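Home | Projects | Gallery | Join | Contact

Rover Club Gallery: The Outdoor Course
March 11, 2026
By Howard Fairclough

I run the Wednesday rover club at Stirklow, and I was asked to put up a gallery page before the spring open evening. I should say up front that I'm not a great believer in student robotics pages. Most of them show a machine standing still and call it autonomous. Ours stands still a lot too, so I'll try to keep the claims small.

The project is an outdoor rover called Wragg. It's supposed to follow the edge of a paved area, leave it at a chosen point and come back. The club has been at it since November. We have 12 students on the list and 9 who turn up.

The course is the paving and the strip of grass beyond it. On paper this was the easy half. Pavers are flat, grass is green, and the software should be able to tell one from the other. Kelly Marsden, who teaches the other section, said it would take up to 2 sessions. I wrote that down at the time and I still have the note.
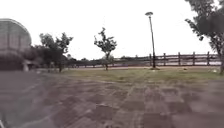 The edge follower is the part the students are proudest of, and I have my doubts about it. It looks for a change in color between one side of a line and the other. That works nicely on a printed mat indoors. Outside, paving blocks differ from each other nearly as much as they differ from thin grass, and the program has more than once decided that a darker block was the end of the world. The team's answer was to raise the threshold. Then it drove over the real edge without slowing down.

They have since added a second check that looks for the joints between blocks. I like this idea better, mainly because a student thought of it without being told. Whether it holds up is another matter — we have tried it on one course, in flat light, and I wouldn't bet lunch on it in strong sun.

We labeled 3000 stills by hand to train the ground classifier. The students wanted to report the score they got on those same stills. We had a long talk about that. The score on stills it hadn't seen was a good deal lower, and that's the one going on the poster.

I'm also asked about the Tirberg kit, which several schools around here have bought. We looked at it. It does more out of the box, and I suspect you learn less from it, but I have no proof of that and I'd be glad to see some.

Next up is the turn back onto the paving from the grass side. The Gretholm club says theirs does this every time. We've invited them over to show us, on our course, with our batteries.

If you'd like to join, use the contact page. You don't need to have written any code before, though you will need a coat.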